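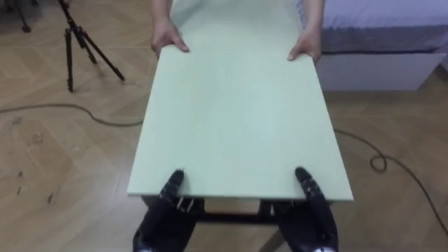

How many two-person carry demos before the policy stops yanking?

Posted June 13, 2025 in Data Collection

Hi all, first question here so be gentle. I've been recording handover and carrying examples with a humanoid since May, teleoperated, with a person on the far end of a big flat board and the robot on the near end. Head camera plus joint positions, and no force sensing at the wrists, sadly. We have 1,162 episodes that I'd call clean. I trained on all of them and the policy walks the board along nicely until the human slows down, and then it just keeps going and shoves the board into them (or pulls, if we're going backward). My labmate on the far end is getting tired of it!

Do I need a lot more data or different data? The Vumau docs suggest 4,000 episodes for bimanual tasks and I really don't want to spend the summer doing that if I'm recording the wrong thing. Also, should I throw out episodes where the grip slipped and the operator recovered? I have 14 of those sitting in a separate folder.

Answer 1 (accepted)

Different data, I'd bet money on it. We went through this at Zeltley with tabletops and my guess is your far-end person is too polite. When I carried for our operators I learned their rhythm within a day and matched it without thinking, so the recordings had almost no examples of the robot adapting to me. The policy learned that humans always keep up.

What fixed it for us was giving the human the script and keeping it from the operator. I had a little earpiece that told me to stop, speed up, drop my end a few inches or drift left at random moments. The first day's episodes looked terrible and they were the best ones we had. Swap people too, because arms and sleeves are most of what a head camera gets to see of a partner, and ours went strange the first time somebody tall took a turn. We used 3 people and I'd have liked more.

Keep the recoveries! Put them in with everything else. Just cut the ones where the operator gave up and someone grabbed the board.

One more thing, check your timestamps. If the camera lags the joints, the robot sees your labmate stop late and you'll be chasing a data problem that's really a clock problem. I lost a week to that one.

Answer 2

What board are you using? If it's one plain color on both sides, the tilt is hard to read from the head camera. I stuck tape stripes on mine and it helped a bit, but then it got worse without the stripes, so maybe don't.

Answer 3

just use Lowther, it has a compliance setting. never tried it on a humanoid though

Comment from the asker

Timestamps were off! Not by much, but off. Re-exporting everything through Hunau tonight and trying the earpiece thing next.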